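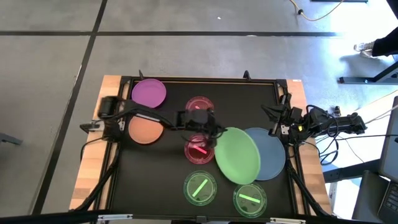 Plates and dishes on the black work surface

Condgate Ice Hockey League – Match Systems Support
Ticket 328
Subject: Shots on goal missing from published game sheet, Jirkdale v Sterkildale (pre-season)
Raised by: Tiago Figueiredo, club secretary, Jirkdale
Assigned to: Tobias Marchetti, match systems
Priority: Normal
Status: Resolved

Description of fault

The club reports that the game sheet published on the league website after the pre-season fixture at Jirkdale on 14th August shows no shots on goal for the second period. Goals, assists and penalties for that period are correct. As a result, the save totals for both goaltenders are too low, and the home goaltender has dropped out of the pre-season table altogether. The club asks that the record be corrected before the league season opens.

Steps already taken by the club

The scorer signed out of the Pinheiro scoring application and signed in again. The game sheet was sent a second time from the same tablet. The public page did not change. The club has kept the paper sheet signed by the referee.

Log

Entry 1 – T. Marchetti
The ticket has been accepted. The public page has been compared with the record held on the league server. Both lack the second-period shots, so the fault does not lie with the website. The club is asked to supply a copy of the signed paper sheet and to leave the application installed on the tablet. Removing it would delete any entries that have not yet been sent.

Entry 2 – T. Figueiredo
Paper sheet attached. The tablet has not been touched. The scorer recalls that the rink's wireless connection dropped shortly after the first interval and came back before the third period. No warning was shown on the tablet.

Entry 3 – T. Marchetti
Thank you. The server log shows a gap that matches the scorer's account. Goals and penalties are sent again automatically when the connection returns. Shots are sent in batches, and the batch for the second period is marked as received but is empty. The second sending was refused as a duplicate for that reason.
Please open the application, select Stored Games, choose the fixture and select Export. The file should be sent as a reply to this ticket.

Entry 4 – T. Figueiredo
Export attached. It lists 8 shots for Jirkdale and 4 for Sterkildale in the second period, and these agree with the paper sheet.

Entry 5 – T. Marchetti
The figures have been checked against the signed sheet and accepted. The empty batch has been removed and the exported file loaded in its place. Save totals have been worked out again for both goaltenders. The public page may show the old figures until its next refresh.

Entry 6 – T. Figueiredo
The page is now correct and our goaltender is back in the table. The club is content for the ticket to be closed.

Resolution

Record corrected from the tablet export. The fault has been passed to the application's developers, with a request that empty batches be refused. Until a new version is issued, scorers should compare the shot totals on the tablet with those on the public page before leaving the rink, and should keep the signed paper sheet.

Ticket closed by T. Marchetti. Replies to a closed ticket will open a new one.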